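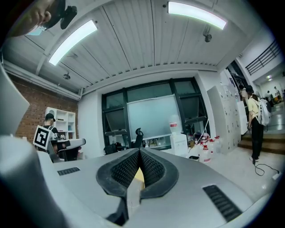 Grażyna Sobczak

Report on the Visit to the Gatley Workrooms

On August 27, 2022, members of the Trasier Adult Learning Association visited the Gatley building at the invitation of its management. The purpose of the visit was to review the main workroom as a possible model for the rooms the association intends to open in Corkunwood. The visit lasted 3 hours and included a walk through the ground floor, a period in the workroom, and a discussion with the building office.

The main workroom is a large indoor space that has kept much of its plain character. One long wall is red brick, left bare, with a white pipe or beam running along the top where it meets the ceiling. The ceiling is made of white corrugated metal panels. Fluorescent fixtures were switched on during our time there, and members who read small print for long periods spoke well of the light.

Storage stands against the brick. The white shelving unit has open square cubbies, and only a few small items had been placed in it. Our delegation discussed this at some length. In our present rooms on Bastos Street the shelves are closed and filled to the top, and materials are regularly ordered twice. Management at Gatley asks each group to clear its cubbies at the end of a term, and the next general clearing is planned for December.

A white desk near the shelving was in use, with gray and white equipment set out on it. The desk is of a simple type that the association could obtain without difficulty. Members asked whether desks are assigned to particular groups. They are not — places are booked through the office, which keeps a single calendar for the whole building.

Gatley gave the floor area of the workroom as 868 square feet and the annual fee for a regular group as 400 dollars. The smaller room next door, at 314 square feet, was closed for painting and could not be inspected.

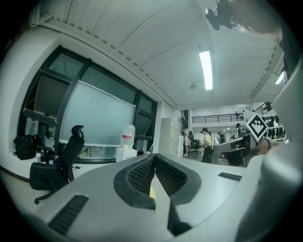
Windows, Whiteboard, and Seating

The windows are set in thick black frames and divided into several panes, some of which can be tilted open. A long ledge runs beneath them. The delegation recommends a similar ledge in Corkunwood, provided that it is not allowed to become a second set of shelves.

A wide whiteboard on its own stand is placed in front of the windows. Several members would have preferred a board fixed to the brick wall. The office replied that groups arrange the room in different ways and that a freestanding board suits most of them.

The black office chair by the windows has a mesh back, a rounded headrest, and casters. Chairs of this kind are comfortable for long sessions, although they take up more floor than the stacking chairs now used by the association. The question of seating has been referred to the next planning meeting, together with the matter of storage.

The association thanks the management of Gatley for its welcome. Members who wish to see the notes on fees and booking may request a copy from the association office on Bastos Street.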